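Equipment Review: Geneo Paired Hand-Held Grippers and the Restroom Servicing Trial
Poncombe Building Services, Methods and Equipment Office
Published 2024-05-13
Prepared by Visitación Requena. Technical review by Kamil Říha.

Scope

The Methods and Equipment Office was asked to review the Geneo hand-held gripper set, supplied by Manzano, and to report on whether the chores recorded with it can yet be passed to a machine. The chores in question are those of the restroom round: replacing toilet paper, restocking tissues, wiping surfaces, and clearing small items from the floor. They take up a large share of the daily cleaning schedule and are the tasks for which site managers most often ask about automation.

The review covers the grippers as a working tool, the recordings made with them, and the performance of a Zekmont two-armed mobile unit trained on those recordings. It does not cover floor scrubbing machines, which Poncombe already operates and which will be reported on separately.

What is supplied

The Geneo set consists of a left and a right gripper, a charging base, a sheet of printed markers, a carrying case, and a license for the recording software. Each gripper is held in the hand and opened or closed by the fingers. A camera on the body records what the grip is doing. The person carries out the chore in the usual way, with the grippers doing the work of the fingertips, and the recording is used to train the robot.

The finger pads have a fine textured surface and meet along a straight line when closed. The pads held paper, cloth, and thin plastic packaging well. They were less sure on glazed and polished surfaces, and they picked up lint from tissue that had to be brushed off at the end of each session. The printed guide does not mention lint, and we have asked Manzano to add a line on it.
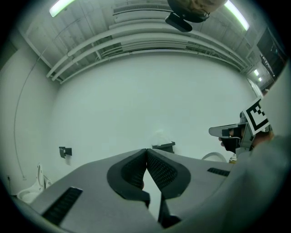 Restrooms were chosen for the trial over kitchens and offices on practical grounds. The fittings are much the same from one building to the next, the rooms can be closed during recording, and the work is well described in our existing method sheets. Staff who took part had all completed the standard hygiene course and wore gloves throughout. A glove one size smaller than normal gave better control of the trigger, and we recommend that buyers keep a range of sizes on hand.

Comfort and handling

The grippers are heavier than they look. Sessions were first planned at one hour and were shortened after the opening week, when several members of staff reported tired wrists. The weight sits forward of the hand, so the strain is greatest when reaching down beside the toilet or holding both tools at chest height. A wrist support is sold as an extra. In our opinion it ought to come with the set.

Control is good once learned. New users closed the fingers too hard and tore the first sheet of tissue more often than not, and most had stopped doing so by the second session. Tasks that call for a twist of the wrist, such as seating a roll on its spindle, took the longest to learn. The tools are bulky at the front, and where a holder is fixed close to a side wall there is little room to bring the second gripper in beside the first.

Cleaning the grippers is slower than it should be. The pads can be wiped down, but the slotted vents on the body collect dust and must not be sprayed. For equipment intended for use near toilets, a sealed body would be preferable. Staff were told to wipe the body with a damp cloth and to clean the vents with a dry brush, and this was added to the closing checklist.

Recording quality

Poncombe set a target of 1000 recorded runs over the trial, which began in February. The target was met. After review, 649 of these were accepted for training. The others were set aside for one of several causes: the marker on the second gripper was lost from view for too long, the operator changed grip partway through in a manner the software could not follow, or the chore was not finished.

Loss of the marker was the leading cause. Restrooms are narrow, and a person bending over the work can easily turn one gripper away from the other. Long white walls with few fittings on them also appeared to trouble the software, which relies on fixed features of the room to work out where each tool is. Results were better in rooms with more on the walls. Mr. Říha advises that buyers who plan to record in plain rooms should put up extra printed markers before the first session and leave them in place until the last.

The wide-angle view is a strong point. It takes in the ceiling, the walls, and both tools at once, which made it easier for our reviewers to judge why a run had failed. It also takes in people. Anyone helping in the room may be recorded, and the consent form must be signed by helpers as well as by the person holding the grippers. Site managers are reminded that recording may take place only in rooms closed to the public.

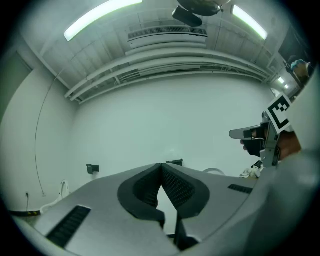

Both grippers in use, with the back wall and its two small black brackets behind them.

Performance of the trained unit

The Zekmont unit was tested on 3 chores: placing a tissue box in position, hanging a toilet paper roll, and picking up a dropped cloth. The tests were run in rooms where recordings had been made and also in rooms the machine had not encountered. An attendant stood by with a stop button at all times.

Picking up a cloth was the most dependable of the chores. The unit found the cloth, closed on it, and carried it to the bin in most attempts, including in unfamiliar rooms. It was slow. A member of staff would have finished the whole room in the time the machine needed for this single item. It also failed to tell a cloth for disposal from a cloth someone had put down and meant to use again, and we doubt that further recordings of the same kind would correct this.

Placing a tissue box went well in known rooms and poorly elsewhere. Where the surface was higher or lower than in the recordings, the unit tended to release the box early. A dropped box cannot be put back into service under our hygiene rules, so each failure carries a small cost in stock.

Hanging a toilet paper roll is not ready. The unit could lift the roll and bring it to the holder, but it seldom lined up the two, and when it missed it pressed harder. In one test the holder was pulled loose from the wall. The test was ended at that point and was not repeated.

Wiping was recorded but not tested. The office was not satisfied that the unit could be kept from touching a clean surface with a soiled cloth, and no test will be approved until Manzano and Zekmont can show how this is prevented.

Effect on staffing

Poncombe was asked by its site managers whether the trial supports any change to the cleaning schedule. It does not. The machine required an attendant at every stage, and the rooms had to be closed for longer than a normal visit. Staff who took part have returned to their usual rounds. Their time on the trial was paid at the training rate, and any future recording work will be treated in the same way.

Several attendants suggested other chores that might suit a machine better, among them sorting returned cloths by color and loading the cart before a shift. Both are done at a bench in good light, away from the public, and neither calls for work in a narrow space. The office considers these sensible proposals.

Ratings

Build and finish: good
Grip on paper and cloth: very good
Grip on smooth surfaces: fair
Comfort over a full session: fair
Ease of cleaning: poor
Software and review tools: good
Printed guide: fair
Support from supplier: good. Questions were normally answered within one working day.

Recommendation

The Geneo set is recommended for organizations that wish to build their own record of how a chore is done and that have staff time to spare for it. It is not recommended as a route to early savings on restroom cleaning.

Poncombe will keep the present set for a further 6 months and will move recording to the bench tasks named above. Sites wishing to take part should apply through their area manager, giving the dates on which a room can be closed and the name of the shift lead. Requests for the full test record, including the set-aside runs, should be sent to the Methods and Equipment Office, marked for the attention of Ms. Requena.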